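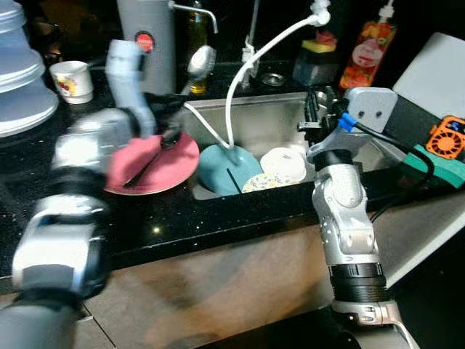 **Do I need to install software to change the DPI on my Bavano mouse?**

Hold the two side buttons until the light blinks, then tap the wheel — each tap moves it up a step. I went from 1000 to the next one and it stuck after a reboot, no software at all. (Leonie Goodwin)

**Lok-yiu Huang:** Mine forgets the setting if I use the Fiststead hub, so I plug straight into the PC.

**bellwood70:** just get the app lol, it's 40 MB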